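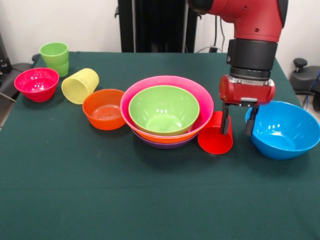 Bowls and cups on the green cloth.

DUMAVEN ALLOTMENT AND GARDEN SOCIETY
Minutes of the ordinary meeting, 4/15/18
Typed up from notes, shout if anything wrong

Apologies: two received, one by text during item 3.

1. Last minutes
Read, agreed, signed. One correction: it was the lower gate that was left open in February, the top gate was fine. Plot holders at the top end would like that recorded. Recorded.

2. Matters arising
Padlock on lower gate replaced. Same code for now, will change when everybody has had the email. Please do not write the code on the gate.
Skip: went, came back, went again. Paid.
Rat behind the shed block: pest man came, put boxes down, leave the boxes alone. Keep compost lids on.
Noticeboard glass still cracked. Carried over.

3. Water
Long one this. The standpipe by Adden Lane end dripping again, join has gone in the same place as before. Two views. One, patch it and see how it lasts through the summer. Two, dig up and replace the whole run from the meter to the second trough, which is what the plumber wanted last year. Quote was £200 for the patch including parts, the other quote has expired and would need asking for again. Vote: patch now, get new quote for the full job, bring to next meeting.
Hosepipes. Rule is still 30 minutes at a time if somebody is waiting. Several complaints. Complaint also about the complaints. Chair asked people to talk to each other first before emailing.
Troughs to be scrubbed out before water goes back on full. Trough 2 has a lot of weed in it.
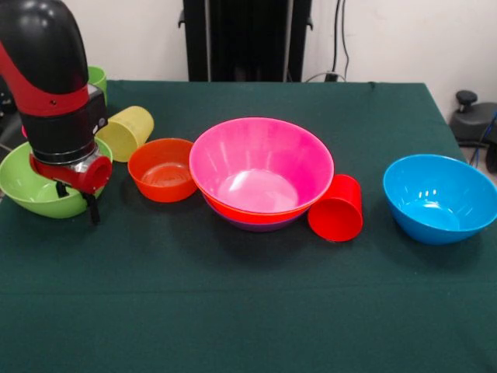

Water butts: anyone wanting one through the bulk order needs to say by end of the month, money up front this time. We got left with two last year. Taps and stands are extra, not included in the price, this was not clear on the form and will be put right on the new one.

4. Plots
Waiting list stands at 11. Plots 14 and 22b both given up, 22b in a poor state, brambles right through to the path. Suggested splitting 14 in half as it's a big one and most of the people on the list asked for a half. Objection that half plots always end up wanting a shed each. Agreed to split, one shed between them unless they ask in writing.
22b: strim it first, then offer it. First year at half rent to whoever takes it on. Agreed, one against.
Inspection walk will be the usual way round starting at the bottom. Letters only for plots not touched since autumn. Not for untidy ones.

5. Seed potatoes and shared orders
Potato order came in fine apart from one sack short, supplier has credited us. Huaranga was the popular one again, all gone, people who didn't get any please ask for it earlier. Still some second earlies in the store, well chitted by now, take them.
Feed: Trinutness pellets have gone up. Discussion on whether to carry on with them or go to plain chicken manure in the big bags. Those who use it on brassicas say keep it. Those who don't use it say it smells. Try one pallet of the manure alongside and compare in the autumn.
Onion sets: order was 6 bags, all sold.
No peat based compost to be ordered for the store from now on, agreed last year but an old order form is still going round. Bin the old form.

6. Plant sale
Same field as last year, if the school says yes. Need to ask the school. Tomatoes, squash, dahlias, anything spare. Label your pots, variety not just "tomato". Last year we had a whole tray marked "tomato??" and it went home again.
Prices to be kept low but not silly. Float from petty cash. Tea urn has been tested and has its sticker. Cakes welcome, list ingredients please, nuts especialy.
Gazebo pole is bent. Can it be straightened, or do we borrow one. To find out.

7. Bonfires
None before dusk, none at all when the wind is towards the houses. Council has had a letter about us, polite one. Reminder to go on noticeboard (see cracked glass above).
No treated wood, no carpet. Carpet on plots is also not allowed full stop, it's in the agreement, please take it up.
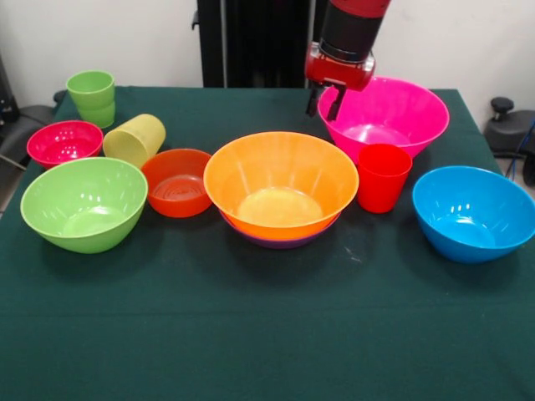
8. AOB
Bees: request to put a second hive by the far hedge. Neighbouring plots to be asked first. Insurance to be checked.
Wheelbarrow with the green handles is missing. If borrowed please bring back, no questions.
Somebody has been very kindly mowing the verge, thank you whoever you are, but please leave the strip with the cowslips in it untill they have seeded.
Loo: door sticks. Push.

Date of next meeting to go round by email. Closed early, hall wanted for something else.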